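Carolina Magalhães
@carolinamag_textiles

1/ Notes on fading in black cotton, for anyone who sorts, mends or resells clothes. I have been keeping records on this since March and the same questions keep turning up in my messages, so they are going in one thread.

2/ Scope: plain woven and jersey cotton, domestic washing, UK hard water. No wool, no viscose. Denim is a separate problem.

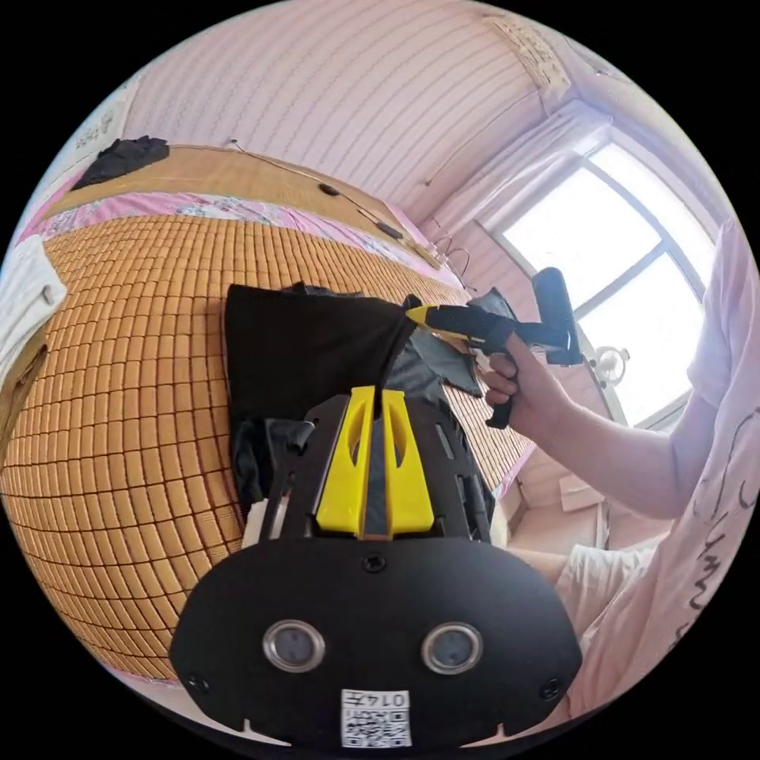
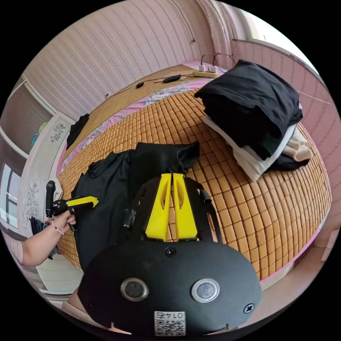
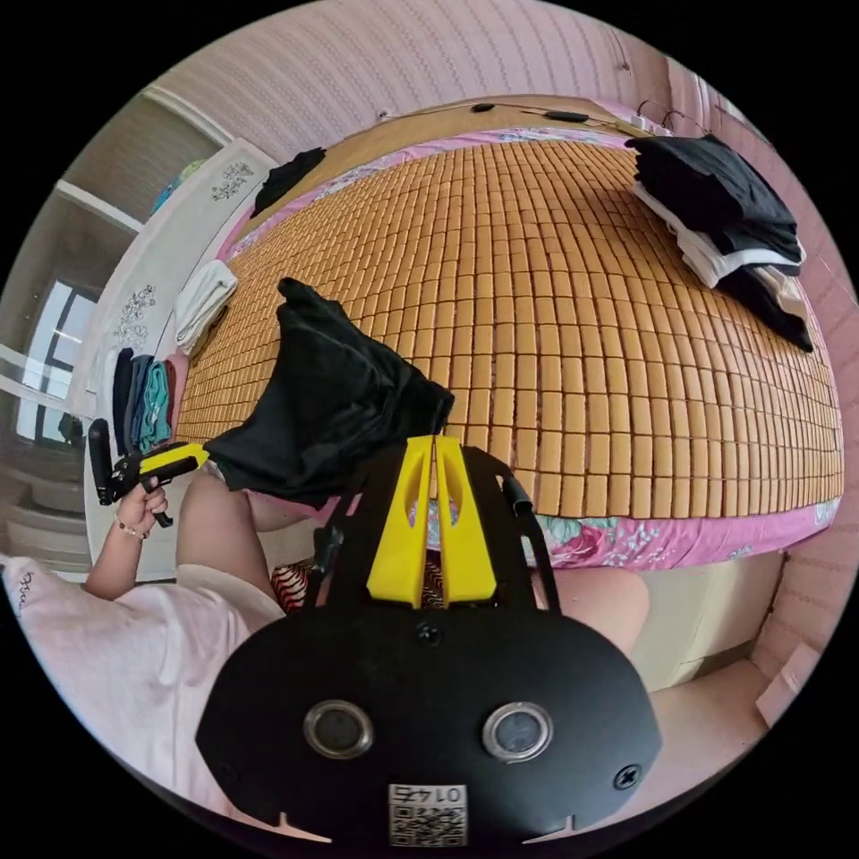

3/ Two different things get called fading. One is dye loss: colour leaves the fibre and goes down the drain. The other is surface fuzz. Broken fibre ends stand up, scatter light and make the cloth look grey. The dye underneath can be more or less intact.

4/ Quick check. Wet a small patch and press it flat. If it goes properly black and looks like the inside of the seam allowance, most of what you are seeing is fuzz. If it goes dark brown, dark green or a reddish charcoal, the dye has gone.

5/ The colour it drifts towards tells you something about the dye. Commercial blacks are usually mixtures, and the parts leave at different rates. Sulphur blacks tend to go brownish. Reactive blacks often go navy or plum. Treat this as a hint only.

6/ Fuzz can be reduced. A cellulase enzyme wash eats the loose ends. It also eats the rest of the garment if you leave it in too long. Follow the packet, stop early, rinse hot.

7/ Dye loss can only be dealt with by overdyeing. Weigh the garment dry first. For a full black you want a much higher ratio of dye to cloth than for a mid shade, and most home failures are just too little dye.

8/ My last comparison used swatches cut from one bolt, bought from Makowska. 300 wash cycles in total, shared between cold, 30 and 40. All inside out, same detergent, line dried indoors away from the window.

9/ Temperature mattered less than I had assumed. The cold and 30 sets were hard to tell apart by eye. The 40 set was visibly lighter along the folds.

10/ Load size mattered more. Swatches washed in a packed drum had pale crease lines. The same cloth in a half-full drum did not. Creases that stay put during a wash take all the rubbing on one edge.

11/ Detergent. Check the label for optical brighteners and for bleach. Most powders have one or both, most liquids have no bleach. Brighteners leave a bluish cast on black that people report as fading. It partly washes out over several cycles once you switch.

12/ Vinegar does not set dye in finished cotton. Nor does salt. Salt is used during reactive dyeing to push dye on to the fibre, and adding it to a later wash does nothing useful. I get this one weekly.

13/ Drying. Tumble drying produces fuzz, and what you find in the lint filter is the garment. Direct sun produces dye loss. If you have to pick one, a cool tumble taken out slightly damp did less harm to my swatches than a south-facing line.

14/ Bogdan Jabłońska asked about polycotton. The polyester part is dyed separately and holds on far better, so the cloth goes heathered as the cotton lightens. Ordinary cotton dye will take on the cotton only. For old workwear that is often good enough.

15/ He also asked about sewing thread. It is nearly always polyester and will not take the dye, so topstitching that was a good match before may stand out afterwards. Test a hem.

16/ Storage. Fold lines on shelved stock will pale if they face a window, even behind glass. I rotate mine, or put a sheet of acid-free tissue over the stack.

17/ The swatch cards are filed under lot 2083 if you already have access to the Julmont folder. Readings were taken under the same lamp at 7 pm so daylight did not get in.

18/ Next is linen, same method, smaller set. I need to find a supplier who will tell me what dye class they use. Two have declined so far.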